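Tutcombe finger pad kit: three months in
Reviewed 18/08/2023

I've been putting off this review until I'd worn out at least one set of pads, and last week I finally did, so here goes! Quick background: I look after one pair of hand-held grippers for a small team that records pick-and-place work with toys and household bits. Keeping them in shape is pretty much my whole job with them (Dong-hyun Tak does the recording and mostly just hands them back to me when they squeak).

The Tutcombe kit comes with two pairs of pads, a bag of screws, a little driver and a tube of adhesive. No spare linkage pins, which annoyed me, because those are the first thing to get sloppy on ours. I ended up buying pins from Lesell and they fit fine.

Fitting the pads took me far longer the first time than it should have. The instructions tell you to glue first and line up after, and please don't do that. Dry fit both pads, close the jaws slowly, hold them up to a window and look for a wedge of light. If you see one, loosen the screws near the base of each arm a quarter turn, nudge, and try again. Then glue. I leave them overnight with a strip of paper pinched between them.

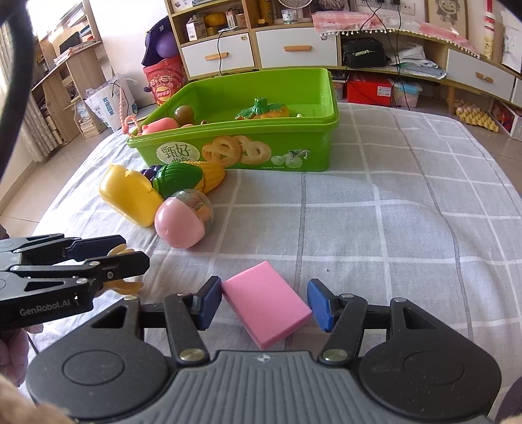

Blue pads open on either side of the pink block, with the toy bin behind.

I like a soft block for the first check after a pad change. You put one finger pad on each side, squeeze gently and watch whether the block twists. A twist usually means one arm is leading the other, and then I'm back at the screws. After that I move on to play food. Round stuff is the hard part! A toy pumpkin will find any bit of slop you missed, and corn likes to roll away just as the jaws close.

Grip is great, much better than the Homorby pads we had before, which went shiny on us really early. The Tutcombe ones stayed grabby for up to 1,000 cycles before I noticed any slipping. A wipe with a damp cloth brings some of that back, but skip the alcohol, it made one of mine go chalky along the edge.

Now the grumbles. The driver is junk (the tip rounded off on its third outing, so use your own). The adhesive cap glued itself shut. And I paid 185 dollars for the kit, which stings when half of what's in the box is stuff I already own. I'd happily buy pads on their own if they sold them that way. I wrote to ask and got a friendly reply saying maybe in September, so we'll see.

Would I buy it again? Yep, grumbling. Four stars for the pads, two for everything else in the box.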